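Karau Signal Lamp: Set-up Guide
Section 4: Hanging the panel and connecting it to a feed
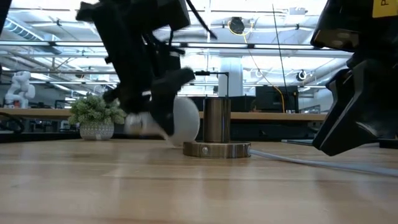

Read this section through once before you start. You will need the panel, the controller box, the power supply, the two wall brackets and a computer on the same wireless network as the controller. Allow 90 minutes if the wall has not been drilled yet.

The Signal Lamp lights a cut-out word or shape when a new post appears on an account or feed you have chosen. It was first made for gallery foyers and artist-run spaces, and the default settings assume a public room with people walking past. Settings for a home or studio are given in Section 6.

4.1 Fixing the panel to the wall

1. Hold the paper template against the wall at the height you want. Mark the two upper holes and the cable hole.
2. Check the wall for pipes and wiring.
3. Drill the two upper holes and fit the plugs supplied. For plasterboard, use your own fixings rated for the weight printed on the back of the panel.
4. Screw on the brackets. Leave the screws a quarter turn loose.
5. Lift the panel on to the brackets with the cable tail hanging free, then level it and tighten the screws.

Caution: Two people are needed for step 5. Do not lift the panel by the acrylic letters.

Caution: Do not plug in the power supply until you reach 4.2, step 3.

Note: If the work is going into a group show, ask the venue who signs off electrical items. Many venues want a test label on the power supply before the opening.

4.2 Connecting the controller

1. Place the controller box within reach of the cable tail. It can sit on a shelf or plinth, or behind a false wall if there is a gap of at least 14 cm for air.
2. Push the cable tail into the socket marked PANEL until it clicks.
3. Plug the power supply into the socket marked DC, then into the mains.
4. Wait for the status light to turn from red to slow green.

If the status light stays red, unplug the mains and check the PANEL plug. If it flashes red and green by turns, the controller has started but cannot find its memory card. See 4.6.

4.3 Joining the wireless network

1. On your computer, open the list of wireless networks and choose the one beginning KARAU.
2. Open a browser. The set-up page should load by itself. If it does not, type the address printed under the controller.
3. Choose your own network from the list and enter the password.
4. Press Save. The controller restarts and its own network disappears from the list.

Note: Guest networks that ask visitors to accept terms on a web page will not work. Ask the venue for a network with a plain password.

4.4 Choosing what the lamp listens to

1. Go back to the set-up page and open the Sources tab.
2. Paste in the web address of each feed, one per line. The controller takes up to 400 feeds.
3. Press Test beside each line. A tick means the feed can be read.
4. Set Check Every to the interval you want. The shortest is 6 seconds, but some services block requests made that often.
5. Press Save.

To give each feed its own way of lighting up, open the Behaviour tab and pick Flash, Fade or Hold. Fade is the default. In the Giner and Benkirane editions, which have two separate letter circuits, you can also choose which circuit a feed controls.

Caution: Flash can affect people with photosensitive epilepsy. If you use it in a public room, put up a notice at the entrance.

4.5 Setting opening hours

1. Open the Hours tab.
2. Enter a start and finish time for each day. For a late opening, such as a Friday evening, change that day alone and leave the others.
3. Choose what happens to posts that arrive while the lamp is off. Discard ignores them. Store plays them back in order when the lamp next comes on.

With Store and a long list of feeds, the lamp may stay lit for most of the first hour. The artist Ching-wen Peng, who tested the early panels, used Store throughout and treated the morning backlog as part of the piece. Most venues use Discard.

4.6 If the memory card is not found

1. Unplug the mains.
2. Slide off the end cap marked Clallon.
3. Press the card in, let it spring out, then press it in again until it stays.
4. Refit the cap and plug in the mains.

If the fault comes back, go to Section 7, Replacing the card. Your list of feeds is kept on the card, so copy it from the Sources tab into a text file once you have it as you want it.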